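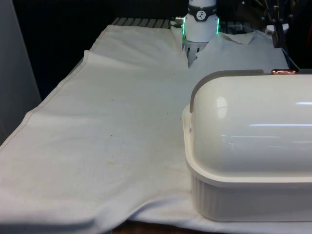 Pano estendido sobre a mesa, com o braço branco por cima.

Visita à fábrica de rações da Kulia, em Greno
22/11/2024

A Kulia abriu as portas da unidade de Greno a produtores de leite da região e à imprensa do setor. Fomos no grupo da manhã. A visita começou na portaria, com troca de calçado e assinatura do termo de biossegurança, e seguiu para a moega de recebimento.

A fábrica trabalha principalmente com milho e farelo de soja. Cada carga passa por amostragem antes de descarregar, e o laudo de umidade sai ainda com o caminhão na balança. Os dois silos maiores guardam 2000 toneladas cada um. Um terceiro, de 910 toneladas, fica reservado para o milho que vai para a linha de floculação.

Essa linha era o que a maioria queria ver. O grão recebe vapor, passa entre rolos e sai em flocos finos, que seguem para o secador. O responsável pelo setor explicou que a regulagem dos rolos muda conforme o lote e que a densidade do floco é conferida a cada hora. Perguntaram sobre o custo de energia por tonelada, e a resposta ficou para depois – não veio.

O produto mais vendido da casa é o Lumanlan, ração para vacas em lactação, em sacos ou a granel. Há também o Brereck, núcleo mineral para quem já mistura a ração na fazenda. Segundo a empresa, 2382 propriedades compraram um dos dois desde julho.

No laboratório vimos a análise de amido e de fibra, mas o espaço é pequeno e o grupo teve de entrar em duas turmas. A segunda pegou só o final da explicação. O ensacamento estava parado para manutenção.

O almoço foi servido no refeitório, seguido de uma palestra sobre silagem de grão úmido, com boa parte do tempo dedicada a perdas na abertura do silo. Faltou falar de preço. A tabela nova foi distribuída impressa na saída, junto com a ficha técnica do Lumanlan.

Quem vai de carro deve entrar pelo portão dos fundos, já que o da frente é só para caminhões. O estacionamento é de terra.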